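Fruit and veg sorting on the spare bed, a thread, because my kitchen bench is out of action and I have opinions now (1/12)

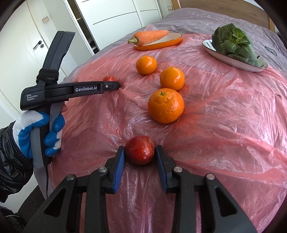

Apple, oranges, carrot and bok choy on the pink plastic, spare room, Drellstead.

2/ So the benchtop in our place is being replaced, and the fellow from Gritby told us it would be a morning's work. We are now well past a morning. Everything that lived on the bench has had to live somewhere else, and the spare bed is the biggest flat surface we own that the dog can't reach.

3/ I put a plastic sheet over the bedspread first and I'd really recommend it to anyone doing the same. It's a bit crinkly and it won't lie flat for love or money, but I'm fond of that bedspread and I don't fancy scrubbing carrot dirt out of it.

4/ The apple is a beauty, isn't it? Deep red with those tiny pale speckles. I bought it at the Daltton market, where the lady on the till always tells me I should have come earlier (she's right, I should have).

5/ Oranges next. Three of them, and no two the same size, which I rather like! The big one still has its bit of green stem. My mum always said to pick the heavy ones and never mind how they look, and I've stuck to that all my life. The little one will go in a lunchbox and the big one is getting juiced.

6/ The carrot got its own dish, the oval one with the orange rim, and I'd love to tell you I matched them on purpose. The top has dried out a fair bit. I don't mind that, you just twist it off and the carrot underneath is usually fine for soup.

7/ Bok choy is the one I fuss over. It wilts if you so much as look at it, so it's on the white and silver plate at the back and it'll be the first thing eaten. Garlic, a splash of soy, lid on for 2 minutes, done. I could eat it every night and some weeks I nearly do.

8/ There's a small red tomato in there too. Please don't put your tomatoes in the fridge, I'm begging you. They go floury and sad.

9/ A few people asked after the last thread how I keep fruit when there's no bench. Oranges are happy in a cool room for a good while. Apples I keep apart from the greens if I can, as they seem to hurry everything else along.

10/ Cost, for those who like to know: the whole lot came to roughly 32 dollars, but that includes a bag of potatoes and some onions that are sitting in the laundry, plus a bunch of coriander I have already managed to lose.

11/ Dinner tonight is the bok choy with rice, cooked on the camp stove out the back, and tomorrow will be carrot soup if I can find the stick blender. It's in a box marked "kitchen misc" and so are six other boxes' worth of things, by the feel of it.

12/ Gritby have promised the new benchtop goes in by the end of the week. I'll post the colour when it's in, it's a sort of warm grey and I went back and forth on it for months. If you've got a good soup recipe that needs one pot and not much chopping room, send it my way please!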